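Pour Number 113

My hands were in Trerham and the bar was wherever Zuris had put it. I sat in the booth with the gloves on and the goggles pinching my nose, and when I closed my fingers, other fingers closed somewhere else.

"Slower," said the voice in my ear. It always said slower!

They paid by the pour, good ones only, and they wanted 1,000 of them before December. I'd never worked a tap in my life (I used to do hair), but after a week I was dreaming about that red handle. Reach, grip, slide the glass over, pull. Then do it all again, and try not to scratch your nose, because guess what happens to the glass. 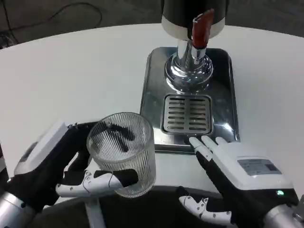

Left hand on the glass, right hand waiting its turn.

I breathed out and moved my thumb a hair. Far away, the white thumb moved too, and I swear I felt the ridges.

"Good," said the voice. "Now let it try."

I took my hands out of the gloves and kept watching.

More stories
The Björklund Ferry
Terkulance
Sixty Winters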